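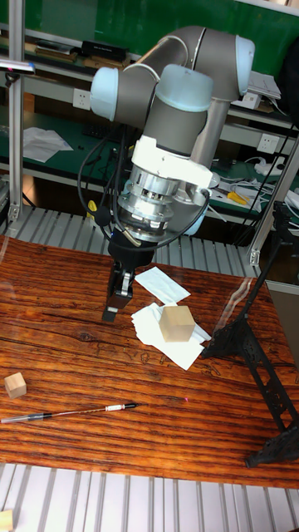
Selamawit Asfaw escribió:

> Estimados miembros de la lista:
> He leído el borrador de las normas de trabajo para las celdas de manipulación y tengo dos objeciones. La primera se refiere al apartado 4, que obliga a despejar la mesa de todo objeto ajeno a la tarea antes de cada sesión. En nuestro grupo de Ikero consideramos que la exigencia es excesiva: un bolígrafo o una servilleta forman parte del entorno en que el brazo tendrá que trabajar algún día, y retirarlos empobrece los registros.
> La segunda se refiere al apartado 7. No queda claro si la puesta a cero del sensor de fuerza debe repetirse tras cada cambio de pinza o solamente al comienzo del turno.
> Agradecería una aclaración antes de que el texto se someta a aprobación.

Estimada Selamawit, estimados miembros de la lista:

En nombre del grupo de redacción, agradezco las observaciones recibidas. Respondo por el mismo orden y aprovecho para comunicar los cambios que se incorporarán a la segunda versión.

Sobre el apartado 4. La redacción actual se presta a una lectura más estricta de la que se pretendía. El grupo propone distinguir entre objetos declarados y objetos no declarados. Serán declarados los que figuren en la ficha de la sesión, participen o no en la tarea: cubos de madera, servilletas de papel, bolígrafos y cualquier otro elemento que el responsable decida dejar sobre la mesa. Los no declarados deberán retirarse antes de habilitar los motores. En la revisión de los registros de Tosavance y Mutiso se examinaron 2.411 sesiones, de las cuales 2.029 tenían la ficha completa. En 689 de estas últimas constaba al menos un objeto sin función en la tarea, y no vemos motivo para excluirlas.

Los soportes y pies metálicos requieren mención aparte. Un soporte apoyado en la mesa, aunque sea solo en parte, constituye un obstáculo fijo y deberá figurar como tal en el modelo de colisiones. No bastará con anotarlo en la ficha. Si se desplaza durante la sesión, se detendrá el brazo y se actualizará el modelo antes de continuar.

Sobre el apartado 7. La puesta a cero del sensor de fuerza y par se efectuará al comienzo del turno y también después de cada cambio de pinza, de dedos o de brida. Se hará con la pinza libre de contacto y en la postura de referencia de la celda. El texto anterior decía «cuando proceda», expresión que desaparece.

En relación con lo anterior, se añaden las siguientes disposiciones:

7.3. Los cables que acompañan a la muñeca tendrán holgura suficiente para el giro completo previsto en el programa. El operador lo comprobará a velocidad reducida antes de la primera ejecución.

7.4. La aproximación vertical a la mesa se programará con una altura de parada previa. El descenso desde esa altura hasta el contacto se hará siempre con el límite de fuerza activo.

7.5. Las herramientas manuales, los papeles y las regletas podrán permanecer en los estantes contiguos siempre que queden fuera del volumen de trabajo declarado -- no del alcance nominal del brazo, que en casi todas las celdas es mayor.

Este último punto fue objeto de discusión. Los representantes de Moder defendían tomar como referencia el alcance nominal y han pedido que conste su desacuerdo. Así se recogerá en el anexo, junto con la redacción alternativa que presentaron.

Queda pendiente la cuestión de los materiales deformables. El papel arrugado cambia de forma entre una ejecución y la siguiente, y la ficha no prevé modo alguno de indicarlo. Se ruega a los grupos que trabajen con servilletas, paños o bolsas que remitan a esta lista su práctica habitual, aunque no esté formalizada.

Las enmiendas a los apartados 4 y 7 se admitirán hasta finales de julio. Deberán indicar el número del párrafo afectado y el texto propuesto. Las que lleguen sin texto alternativo se considerarán comentarios y no se someterán a votación.

Atentamente,

Secretaría del grupo de redacción
Normas de trabajo para celdas de manipulación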